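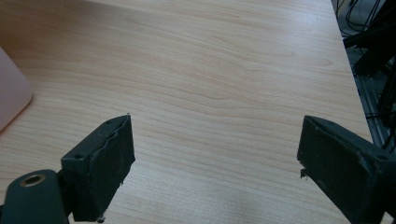 Gripper open over the maple-colored table, nothing in it. A thread on collecting demonstrations by hand, for anyone who has been wondering what I do all day.

1/ Several of you asked how the demo collecting is going, and I kept typing answers that were too long for a reply, so you're getting a thread. Get a coffee, I'm not a brief person.

2/ Quick version for the new folks: we want a robot arm to learn small tabletop chores from examples. We don't drive the arm to get those examples. I hold a gripper in my own hand, with a camera riding on it, and do the chore myself, over and over. The policy learns from what the camera saw and how the fingers moved.

3/ The target for this task is 1505 demos. Please don't ask me why it isn't 1500. Someone typed it into a planning sheet for the Norkport project, and by now we're all a bit fond of it.

4/ We passed 1000 last week!! I did a little dance next to the equipment and banged my elbow, and I'd do it again.

5/ A good session for me is 70 demos before lunch. After that my wrist starts to complain and my motions get lazy, and lazy motions are the ones I end up throwing out when I review. I used to push on to a bigger number and it cost me more in cleanup than I ever gained.

6/ The view up top is what every demo looks like at the start: fingers wide apart, a good stretch of bare table between them. I hold still there for a breath and then go. I skipped that pause in my first batch (I was so excited to get moving) and the starts came out all over the place. Some began with the hand already halfway to the object. Trimming those was a long, long evening with a podcast.

7/ Let me talk about the table for a second, because I have opinions. I love that wavy grain. It's lovely to look at and it gives the camera tracking something to hang on to. Our old table was plain glossy white, and the position estimate would wander off whenever I got close to the surface.

8/ The grain doesn't fix everything, though. There's a washed-out patch near the bottom where the light bounces back and you can hardly make out the lines. I've moved the lamp more times than I care to admit. For now I try to vary where I stand, so the glare doesn't sit in the same spot in every single demo.

9/ Yes, the fingers are scuffed. Look at the left one, with that ragged seam down the gripping face. I've gone back and forth on whether to swap in fresh pads partway through a task. My feeling is that a bit of wear is fine in the data, but I write down the date of any change so we can split the set later if the results look odd. The current note says 2020-06-08, "new session, same fingers," and that's the entire entry.

10/ Somebody in the replies to my last thread asked if I clear away the background stuff. No! Cables, bars, the aluminum rail past the edge of the table, it can all stay. I'd like the policy to see a lived-in workspace. What I do watch for is the same clutter in the same place every time, so every 50 demos I turn myself around and work from another side.

11/ Failed grasps: I keep them if I recover on the same try. If I fumble, reopen, and get it, that's a very useful thing for a robot to see. If I fumble and then stand there muttering, it goes in the reject folder.

12/ Files go into a folder tree we call Durano, and the training job that reads them is called Softić. I didn't name either one. The Tivetti task comes after this and it needs two hands, so I'll be whining about both wrists by July.

13/ Things I'd tell myself on day one. Wipe the lens before every session. Say the demo number out loud when you restart, it makes the audio track handy for sorting. Slow down near the object and don't worry about looking elegant. And back up before lunch, please, I learned that one the sad way.

14/ I haven't trained on the full set yet, so I have no results to show off. The small run on the early batch reached for the right place more often than I expected and then closed its fingers too soon, and when I went back to my own recordings, well, so did I. So this week I'm practicing patience at the close.

15/ If you collect this way too, tell me how you handle glare on a wooden table. I read all the replies, even if it takes me a couple of days. Back to it, my wrist has had its rest.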